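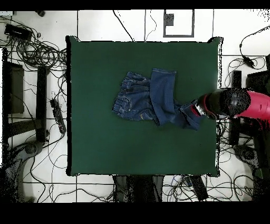 Rima Harb writes that the pockets should be gone through before the jeans reach the folding table, because by then somebody has usually leaned on whatever is inside. Agreed, and the pocket check is now item 3. It used to sit near the end.

DENIM TABLE: SAFETY AND CONDITION CHECKLIST
Holta sorting room, May
Filled in by: Carla Bitar
Second check: Abdul-Rahman Abugri

1. Floor around the table
Tiles clean, no lint, no dropped buttons or pins.
OK
Comment: Swept at the start of the shift. Grout lines hold lint and need the stiff brush, not the wide broom.

2. Cables
Kept out of the walking line. No damaged covering, no plug pulled tight.
Needs attention
Comment: Keep the side people walk on clear. Abdul-Rahman to look at clips before the next check.

3. Pockets
All pockets emptied by hand, gloves on, coin pocket included. Sharp items go in the tin.
OK
Comment: 2 pairs held back this time, both with pins in the back pocket. Pins are in the tin.

4. Table surface
Green surface flat, clean, no lifted corners, no stains that could transfer to light fabric.
OK
Comment: Wiped down with a barely damp cloth. Don't use the Desent spray on it, it leaves a film and the cloth slides.

5. Rivets and studs
Press each one with a thumb. Loose, bent or sharp-backed rivets fail the pair.
OK with comment
Comment: Front pocket corners are where we find most of the bad ones. Check the inside as well as the outside. Shuk-fan Hsueh got a scratch from a rivet back in the last batch, recorded in the first aid book, no further treatment.

6. Waistband and belt loops
Elastic recovers when stretched. Belt loops sewn at both ends. No broken needle tips in the casing.
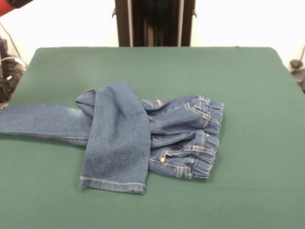
OK with comment
Comment: Children's sizes take longer at this step. A gathered waist hides a lot, so pull it out to full width and run a finger along the inside before letting it close up again. If the pair comes up in a heap, open the legs out first and then do the waist. Pale topstitching around the pockets shows a broken thread easily, dark thread doesn't, so tilt dark pairs toward the light.

7. Hems
Cuffs even, stitching unbroken, no trailing threads longer than a fingernail.
OK
Comment: Faded knees and thighs are not a fault. Thin fabric is. Hold it up, and if light comes through, it goes to the repair bin.

8. Lifting and stacking
Bins no fuller than the line. Stacks no higher than the elbow.
Not OK
Comment: Two bins over the line at 3 p.m. Denim is heavier than it looks and the Atallah bins have no side handles. Siham Haddadin has asked for the older bins back. I'd support that.

9. Lighting
All tubes working, no flicker over the table.
OK

10. Count and sign-off
Batch count written on the sheet before the bins leave the room.
OK
Comment: 2,584 pairs through since the last inspection, 800 of them children's sizes. The Dredska sheet had 2,000 as the total, which was the order and not the count. Corrected and initialled.

To follow up: items 2 and 8. Recheck both before the next delivery. Spare gloves are down to the small size only, please reorder medium.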